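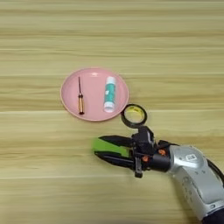 *Kitting table, top view. Plate with a screwdriver and a glue stick on it, tape roll at the rim, gripper at lower right.*

# Stitska Bench Kitting Set

We use cookies to remember your display settings. Accept | Manage

Stitska is a set of short recordings from the kitting bench at Brurilar, a repair and refit workshop that sends out small tool kits with its mobile crews. Kitting means putting the right few things together on a plate or tray so the next person can pick them up and get going. People did all of it by hand until December. Now an arm does a good share of it, and the people at the bench do a different mix of work than they used to.

We're really happy to be sharing this one! Most sets we've worked with stop at the arm and the objects. We wanted the job in there too: what got handed over, what stayed with the staff, and what they thought of the change.

Version 1.0, released 16 Mar 2021.

## What's in it

- 602 recordings of single kitting tasks, each with a top-down colour view and arm joint positions
- 425 of those done by the arm under its own control
- the rest guided by a bench worker using the hand controller
- 204 written shift notes from bench staff, lightly edited to take out names

The task and the shift notes are linked by a shift code, so you can read what a worker wrote about the same stretch of work you're watching. That link is our favourite part of the whole thing.

## Folder layout

 stitska/
 tasks/ one folder per task
 notes/ plain text, one file per note
 splits/ train.txt, check.txt, held_out.txt
 labels.csv
 CHANGES.md

Each task folder holds the video, a joint file and a small `task.json` with the wanted kit, the start layout and the result. Results are `done`, `helped` or `stopped`. "Helped" means a worker stepped in and the task carried on. "Stopped" means it was called off. Please don't lump those two together. To the staff they are very different kinds of interruption.

## The objects

Everyday bench stuff: short screwdrivers, glue sticks, rolls of tape, and plastic clips in a few sizes. Plates mark where the kit goes. An object that overlaps the rim but doesn't sit on the plate is labelled `outside`, and so is one that only touches the rim, like the black roll of tape in the view at the top of this page. We argued over that rule for a good while. The bench staff settled it by pointing out that a roll in that spot gets left behind when the plate is picked up.

Tape rolls are the hardest item by a long way. Lying flat, they can be taken by the outer edge or by one side of the hole, and both are fine. The column `grasp_style` tells you which one was used.

## How the work changed

The old routine was one person, one bench, kits all shift. It was steady work and some people liked it for that. Others had sore wrists by the end of the week.

With the arm in place, one person looks after two benches. They set out the parts, check finished kits, sort out anything the arm has dropped or nudged, and do the odd-shaped kits themselves. From the shift notes, the things that come up most:

- less reaching and less wrist pain
- more walking between benches, which not everyone wanted
- annoyance at being called over for a small slip they could have fixed from where they stood
- real pride in getting a tricky layout to work
- worry, mostly in the early notes, over whether hours would be cut

Brurilar kept everyone's hours the same for the period covered here. We can't speak for what comes later, and the set shouldn't be used to argue that a change like this costs no one anything. It's one workshop and one kind of job.

One note asked for a pause button at each end of the bench, where before there was only one at the near end. It went in the following week, and the `helped` tasks are noticeably shorter from then on. If you're looking for a place to start reading, start there.

## How it was collected

Staff were told what was being recorded and could opt out for any shift without giving a reason. There is no sound. Tasks where a face came into view were removed before release. Notes were written on paid time, and each writer saw the edited version and could pull it.

## Known problems

- Colour is a little warm in the earliest tasks.
- The joint clock drifts against the video on long tasks. Use `sync_offset` from `task.json`.
- Pale plates on pale wood throw off simple colour-based finders.
- Task 635 is missing its start layout. Numbering has gaps where tasks were removed, so don't take the highest number as the count.

## Using it

The set is free for research and teaching. Please don't use the notes to score or rank workers, or try to work out who wrote them. If you train on the arm tasks alone, say so when you report results.

Found a wrong label? Open an issue with the task number and the time in the video. We love getting these, even the tiny ones.

## Related

- Yusof: hand controller logs and replay tool
- Sindier: tray and plate outlines for small parts
- Stitska labelling guide
- Change log for the held-out split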